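Kallow Productions
Minutes of the weekly production meeting, Apr 23, 2019
Series: The Folham Crossing Murders (working title)
Chair: Wenche Kristiansen
Minutes: Tadeo Sepúlveda

1. Minutes of the previous meeting
Approved with one correction. Under item 4, "county coroner" should read "deputy coroner."

2. Episode status
Episodes 1 and 2 are locked for picture. Episode 3 is at rough cut and runs over by 2 minutes. The editor will trim the second courthouse interview first and leave the timeline section alone. Episode 4 is waiting on the release form from the former sheriff's deputy.

3. Trial records
The clerk's office has supplied 568 pages of the 823 requested. The remainder is under review for redaction. W. Kristiansen asked that no script refer to the sealed exhibits until the review is closed. Copying fees to date are $300, charged to research.

4. Reenactments
The kitchen sequence in Episode 5 was discussed. Faces will not be shown. The director prefers close shots of hands and tabletops, with no weapon in view. Legal has no objection, provided the on-screen label "Dramatization" stays up for the full sequence. 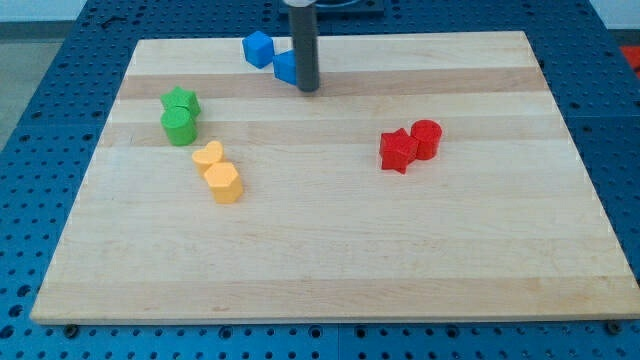
5. Music and sound
Jakab will deliver the revised main title by Friday. The low drone under the 911 call is to be removed. The call will play clean, with captions.

6. Network notes
Statgate wants the victim's family introduced before the first ad break in every episode. Agreed for Episodes 3 through 6. Episode 1 will be reopened only if Statgate repeats the request in writing.

7. Actions
T. Sepúlveda: follow up on the deputy's release form.
W. Kristiansen: reply to Statgate on Episode 1.
Research: send the clerk a list of missing pages.

8. Air date
No change. Premiere remains set for July.

Meeting closed at 11:40 a.m.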